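From: list member, workshop end
To: Nudero Toy & Block list
Subject: Re: Re: boards for sorting sets, and the star question

On Saturday the list wrote:

> I have a bag of 500 mixed wooden blocks (cubes, cylinders, triangles,
> and those stars that everyone says they love until they have to sand
> one). I'd like to sell them in small sets with a board to play on.
> Two questions. What are people using for the board? And does anybody
> still bother with stars? My supplier wants almost double for them and
> my spouse says a star is just a cube with ambitions.
>
> Also, is Clastora still answering email?

Clastora answers email the way my cat answers her name. Call them in the morning, let it ring, and have your order number ready even if you don't have an order.

On boards: I've been through plywood, which splinters at the corners, and through a batch of something sold to me as beech that I now use to prop up the drill press. What I've settled on is glued strip stock in a pale wood, sanded smooth and left alone. No printed grid, no little pictures of where the triangle goes. Children ignore the pictures and adults get bossy about them.

Pale is the important part. I tried a walnut stain last March because it looked expensive, and the blue pieces sank into it like stones in a pond. The reds weren't a lot better. On a light board you can pick out every piece from across the room, which matters when you're trying to get them all back in the bag before dinner.

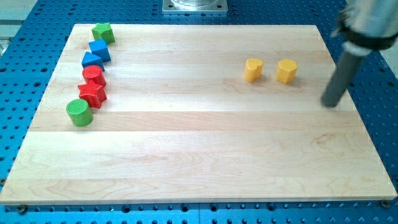

Don't fuss over small knots and streaks, either. I used to reject strips for them and ended up with a scrap pile bigger than my stock pile. Customers like a knot. One woman at the Istuton fair bought a board because of one, and told me it looked like her uncle.

As for the stars, yes, keep them. I know what they cost. I know what they do to a sanding belt, and to your thumb if you step on one and then have to pull it out of your heel. But a set with only cubes and cylinders gets stacked twice and forgotten. Put in a green star and a red star and suddenly there are arguments about whether stars go with stars or green goes with green, and that's where the play is. My nephew lined his up by color, had second thoughts, lined them up by shape, and then announced that he had been right the first time. It took most of an afternoon. I got the gutters done.

If the price really bothers you, put two stars in a set and fill out the rest with the cheap shapes. Triangles are the bargain at the moment. Karagiannis had 1,741 of them listed in the clearance bin when I looked, which I take to mean someone ordered 1,000 and then leaned on the keyboard. They come unpainted, so you'll need to do your own color.

On that subject, thin coats. Wood grain will show through on the round tops and I've stopped fighting it. If you lay it on thick enough to hide the texture, the blocks stick together in the bag and come out as one large modern sculpture.

Your spouse is wrong about the star, by the way. A cube with ambitions is a cube with rounded corners. I have 416 of those in the garage and will take any offer.

I can mail you a strip of the board wood if you want to see how it sands. Send your address off list, please. The last person who posted theirs here is still getting varnish catalogs.

Back to top
Nudero list archive. Contact the list owner for corrections or removals.
Copyright remains with the authors of individual messages.
Last updated: March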